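10 May 2022, bench notebook, table 2 (white top)

Continued from the previous page. The subject is still the rules for preparing the table before a pick-and-place run, because the Etida people want to have them in writing before we share any recordings with them. I write down what we do now and what I think should change.

Start position. The arm goes to its home pose, fingers open, pointing down, well above the highest object. Only after this may a person put hands on the table, and only with the motion locked at the pendant. It happened last November that the lock was released while the objects were still being arranged. There was no injury, but I don't want to see it again. My proposal: the person who arranges the table also keeps the key in the pocket. If the key is in the pocket, it can not be in the cabinet. The Zodbridge sheet says the same in a more complicated way.

Speed limit for arranging and for first trials is the slow profile. Full profile is allowed after 4 clean runs with the same layout, and a new layout starts again from zero.

Layout. Until now each of us had an own habit. I would like these rules for the mixed set:

Objects do not touch each other, if touching is not the purpose of the trial. When it is the purpose, write "contact" in the log line.
The storage box stands open. Nothing inside at the start.
No object in a straight row with others, and no turning of the objects to please the gripper. The banana lies as it falls.
Big things like the oven go to the side. The door is closed before the arm moves.
Paper, tape, tissues and similar are removed, or they are declared in the log as part of the layout. Undeclared paper is the most frequent reason why I can not use a recording afterwards.

I checked the table against this list before continuing.
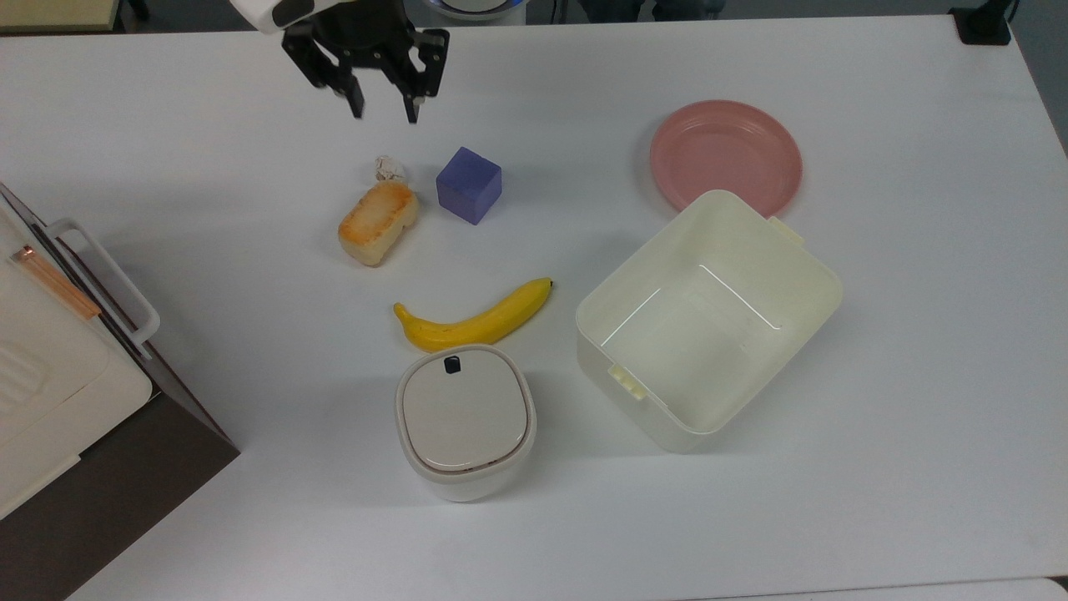

Table 2, mixed set, gripper open over the bread.

Remarks after the check. The white crumpled piece behind the bread is not in the log line, so by the paper rule this layout does not pass. I have added it as declared, with the word "crumpled", and left it where it is. The box overlaps the lower part of the pink plate. My list says that objects do not touch, but it does not say anything about overlapping, and I think it must. For the plate I would write: rim fully free, or "overlap" in the log. The purple cube and the banana are fine for me. The white canister has its lid on, good.

Question for colleagues: do we count the box as an object or as furniture? In the Zaidi procedure it is furniture and the rule of contact does not apply to it. I prefer object — the fingers can hit its wall as easily as anything else.

Logging. One line per run: layout number, profile, who has the key, declared extras, result. Please write the result also when it is a failure. In the old Pludus file there are 199 runs and only 14 have a remark, and I can not believe that all the others were without any event. Free text is welcome, short is enough.

Gripper service interval stays at 3000 cycles. The counter is read at the start of the shift and written on the first line of the page, not on the back cover.

Still open: where to mark the edge of the working area. Tape on the white top is easy, but tape is also a thing that the camera sees. I will ask Etida how they do it and write the answer on the next page.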